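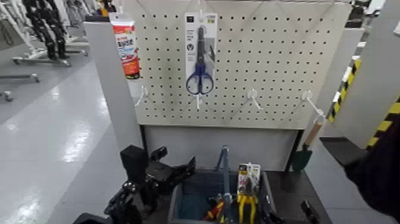 Pegboard, second attempt

2019-12-03

The first pegboard in the garage lasted two winters before the bottom corners pulled out of the wall. I had screwed it flat to the studs with washers as spacers, and the washers were too thin. A peg hook needs clearance behind the panel to tip in and seat. Mine were jammed at an angle, and each time I pulled a tool off, the hook came with it.

For the replacement I went with white perforated panel from the Garkus line at Disholm. The total was $72 with hooks. I cut 40 mm battens and fixed those to the studs first, then the panel to the battens. The depth is more than the hooks need, but it lets me reach behind with two fingers when one drops.

Plastic hooks are fine for anything light. Scissors, tape, small packets and the tin snips all hang from plastic. The hammers and the long level are on steel. I tried a plastic hook under the club hammer and it sagged within a day.

Pliers have gone back to a bin. I know people like them on the wall, but handles splay, they take up four or five holes each, and I can never remember which gap belongs to which pair. A dark bin at the foot of the board holds all of them upright with the handles showing, and colour does the sorting. A garden trowel leans beside it. It is never clean enough to hang.

Chaiwat Chareonsuk asked last time whether I outline the tools in marker. I did on the old board and gave it up. The layout changed every month and the outlines stayed.

Remaining work:

Swap the two top hooks for longer ones. The Cotemon ones fit the holes but rattle.

Add a lip to the base below the board so screws stop rolling off.

Find a spot for the red-and-white tube — at the moment it is clipped to the left edge and gets knocked by the door.

Paweena Bunnag wants the old board for her potting shed. It still has one good end, and I will trim it on the weekend.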